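Bins, benches and bits: the Jalluvent workroom gallery

15 April 2025

Quick one, got to get this up before lunch. New gallery page for the workroom at Jalluvent, mainly benches and containers, as that's what everyone keeps asking about. Captions are short. Notes first, picture after. Words by me (Amarachi Odukoya), corrections from Lamduan Hemmin, who knows the stock far better than I do and will no doubt find more once it's live.

If you've come over from the old Zemonon page, same stuff, new home. Old page goes in May. Change your bookmarks please.

What's in the gallery

Containers that get real use. Open tops, sloping sides, metal where it needs to be metal. Not the nice ones from the front office with the lids. Those have their own page and frankly they get enough attention.

Table tops too. Light wood mostly. We had a long argument over dark tops and light tops and light won. Small parts show up better against it, and so do spills. Dark floor underneath, which hides everything, so if you drop a washer you're on your knees with a torch. Sorry in advance.

About the big bins

Had a few emails on these so, all in one place.

Open top. No lid, never had one, please stop asking for the lid. If you need something covered use a cloth off the shelf by the door and put it back after.

Sloping walls are so things slide down to the bottom and don't sit up in the corners. Works well with bolts and short offcuts. Less well with anything flat, flat things stick. Lamduan says give it a knock. I say don't put flat things in.

Metal inside gets scratched. It's meant to. You can rub at it all day with a pad and end up with a differently scratched bin, we tried it on one and it looked worse. Wipe with a damp rag, dry rag after, leave it alone.

Grey on grey on grey, I know. Somebody asked if we could get them in green. Triantafyllou do a green but it's smaller and the walls are straight, so no.

Price: last one cost us 147 pounds, delivery on top. Bought from Protia. Took 3 weeks to come and the box was crushed at one end, bin was fine. Cheaper ones do exist. We had a cheaper one. It went wavy along the rim and now lives outside with sand in it.

About the tops

Shelf behind the door is 600 mm deep, and the table tops were picked to be deeper than that so a big bin sits on with room to spare. Measure before you buy your own, a few people have copied us and ended up with a bin hanging over the front. Not good, elbows catch it.

Don't drag. Lift. Metal edges leave lines in wood and no amount of oil gets them out. Two people for a full one. If there's only you, empty half out first, I mean it, we've had one bad back already this year and it was mine.

Oil once a year, thin coat, leave overnight. We used up the last of the tin in the winter and there's another one on order. Cups go on the windowsill and not on the wood, there's a ring by the vice already and everyone says it wasnt them.

Sorting

Lots of questions about how we sort. Badly, is the short answer! Long answer: everything mixed goes in a big bin first, then gets picked through into trays by size, then trays go on the shelf with a paper label. Big bin should be empty at the end of the day. It isn't always.

Lamduan did a proper stock count in the winter and got to 1,994 loose fixings before the spares cupboard was even opened. After that she stopped and had some toast. The list is pinned up next to the kettle if you want to see it. Please don't write on it, she has a clean copy but still.

Things that don't belong in a bin: blades, glass, anything with oil running off it, batteries, your sandwiches. Blades have a tin. Batteries have a tub. Sandwiches go in the kitchen.

Labels, because someone will ask. Masking tape and a thick pen. We tried printed ones and they curled up and fell off into the trays, so you'd find a label for one size in with another size and no idea which was right. Tape is ugly but it stays put.

Using the pictures

Fine for school work, club newsletters, that sort of thing. Say it's from Jalluvent. If you want a bigger copy email and I'll dig it out, might take me a few days as I'm covering the front desk too. Please don't crop our name out of the credit line, it happend last year and was annoying.

Comments are off on this page. Too much spam about guttering. Email is better, or put a note through the door.

More to follow

Trays next, then hooks and the wall rack, then the hand tools if I can get everyone to put them back where they live for long enough. Lamduan wants a page just on jars. She has views on jars. I've said maybe.

Also still to write up: the small parts drawers, which stick, and the blue stool, which wobbles and which several people love for reasons I can't work out. If you've got the other leg cap for it please hand it in, no questions asked.

Right, that's the lot for today. Picture next, then I'm off to find the other roll of tape.
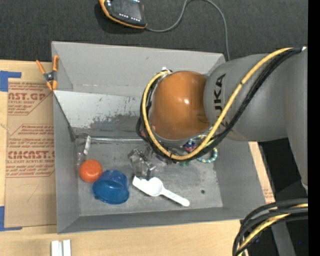
Big grey bin on the light wood top. Scuffed floor, scratched panel, worn patch low down. Still going.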